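Molon Sweet Corn Tasting Records
Data card, version 6

Summary

Molon is a table of tasting scores and cooking notes for sweet corn grown at the Lonham and Orard plots. It covers 59 seed lots over one growing season. Each row is one ear, scored by one taster. The records were kept on paper and typed in by Kamonchanok Phuthong in November.

Files

ears.csv: one row per ear, with lot, plot, row number and harvest hour
scores.csv: one row per tasting, keyed to ears.csv by ear_id
lots.csv: seed source and kernel color for each lot
notes.txt: free text from the tasters, unedited

Fields in scores.csv

ear_id: text, plot letter plus serial number
taster: initials
method: raw, boiled, steamed or oven
sweetness: integer, 0 to 100
tenderness: integer, 0 to 100
hull: integer, 0 to 100, higher means tougher
hours_off_stalk: decimal, blank if the harvest hour was not written down 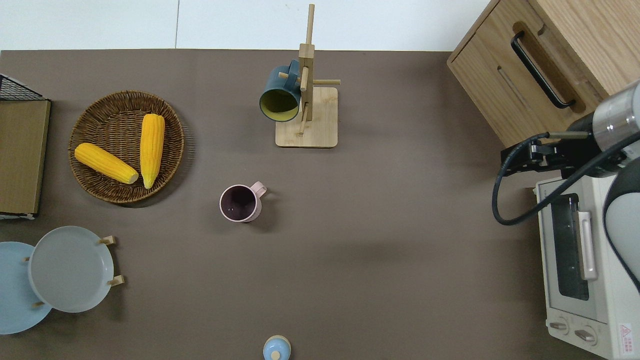
Scores are not normalized between tasters. DP (Demyd Polishchuk) uses the lower half of the scale for most lots, and MS (Máté Szekeres) seldom goes below 40. Center each taster on his own median before comparing lots.

Cooking

Boiled ears were cooked in unsalted water for six minutes. Oven ears were wrapped in foil at 200 C. Butter and salt were not used. Steamed ears from the Orard plot have no cooking time recorded; treat them as a separate group.

Known problems

Lot numbers at Orard were reused after replanting. The second use carries the suffix b in lots.csv, but notes.txt still has the bare number.
Harvest hour is in local time, 24-hour clock. Entries of 00:00 mean unknown and should be read as blank.
White and bicolor lots are few. Do not fit color as a factor without pooling them.
Tenderness was added in version 4, and earlier rows hold -1.
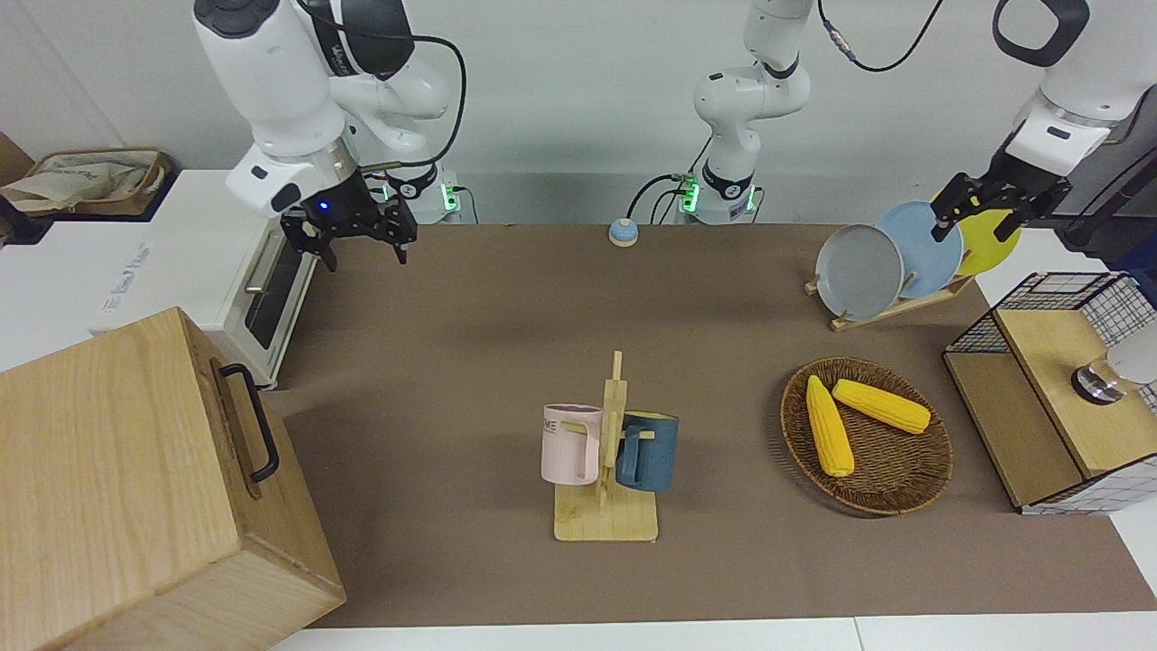 Brown-covered tabletop and white toaster oven.

Changes

6: split lots.csv from ears.csv, fixed duplicate ear_id values
5: added hours_off_stalk
4: added tenderness

Contact

Corrections to Amnuay Chantharasri, Rattanakul seed office. Quote the ear_id and the file version.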